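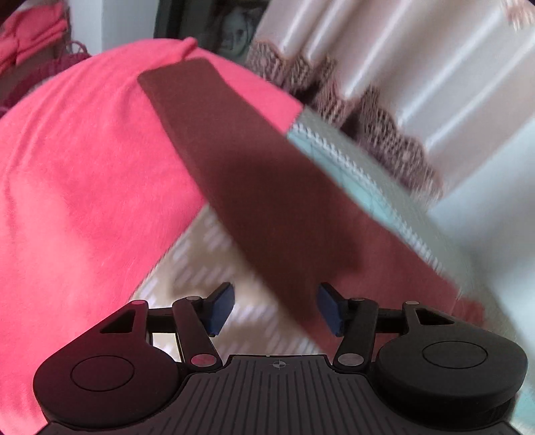
Montoya Mixed Textile Bundle
Household seconds and end-of-line pieces, sold by weight

Price: £19 per bundle
Weight: 10 kg
Sold by: Sedeo Home Textiles
Availability: in stock

About this product

The Montoya bundle is a mixed lot of household textiles from our warehouse. It is made up of end-of-line stock, shop returns and pieces with small faults. Most of it is soft furnishing and bedroom cloth, with a few odd items such as straps, ties and trimmings that come to us in the same deliveries.

We sell the bundle by weight and do not make it up to a list. One may have more curtain fabric, the next may have more covers and throws. If you need matching sets, please look at our Stanisum range, where everything is sold in pairs and by colour.

People buy the bundle for patchwork, cushion making, pet bedding, stage costumes and children's craft tables. Some of the larger pieces will do perfectly well on a bed or a sofa as they are.

What you may find in it

Soft, slightly fuzzy pieces in plain colours, such as salmon pink
Lighter cloth in pale shades, including mint green with a white edge
Patterned pieces
White curtain lengths, with or without a crocheted trim
Long flat straps in dark brown and other colours

Colours change with each delivery and we cannot hold a colour for you. If you would like to avoid one in particular, write it in the notes box when you order and we will do what we can.

Condition

Every piece is checked by hand by Inmaculada Rivas or Visitación Mateos before it is packed. They take out anything torn through, badly stained or damp. Faults we leave in are pulled threads, uneven hems, faded folds and missing labels. We do not iron or refold the contents, so expect creases. Items are packed as they come off the sorting table, large and small together.
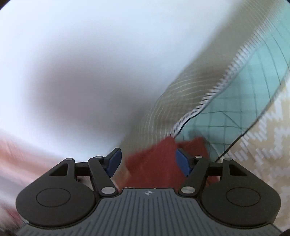

Sorting is easier on a bed or a large table than on the floor. Pull out the big pieces first and lay them flat, then go through what is left by thickness. Thick cloth and thin cloth need different washes, so it saves time to part them before you start on colours.

Washing and care

Many pieces arrive without a care label. Unless you know what a piece is made of, we suggest a cool wash with a mild liquid and no softener. Wash pinks and other strong colours on their own the first time. Put anything with a crocheted edge in a net bag, or wash it by hand, and dry it flat. Keep straps out of the machine and wipe them with a cloth.

Do not tumble dry unlabelled pieces. Test an iron on a corner first, with the heat low.

Packing and size

The bundle comes in a 105 litre sack with a drawstring. The sack is plain, strong enough to be used again, and yours to keep. A full sack will not go through a letterbox or into most parcel lockers, so please give an address where someone can take it in.

Weights are taken before the sack is closed and may be slightly over. They are never under.

Delivery and collection

Orders placed before noon leave us the same working day. Delivery is by Draketix, who send a message with a time slot in the morning. Collection from our counter is free. Ask for Eusebio Tejada and bring your order number. There is a step at the door, and we can carry the sack out to your car.

Returns

You may return a bundle unwashed, complete and in its own sack. We cannot take back part of a bundle or swap single pieces. The cost of sending it back is yours unless we have made a mistake with the order. Once we have weighed the sack in, the refund goes to the card you paid with.

Larger orders

Schools, theatre groups and upholstery classes can order up to 2 bundles at the shop price. For more than that, write to Bendik Blomqvist, who deals with trade orders and can set pieces aside by type if you give him enough notice. Curtain lengths are usually short in January and easier to find in spring.

Questions about care or fabric types go to Eulalia Olivares at the same address. Please include your order number and, if you can, a note of the size of the piece you are asking about.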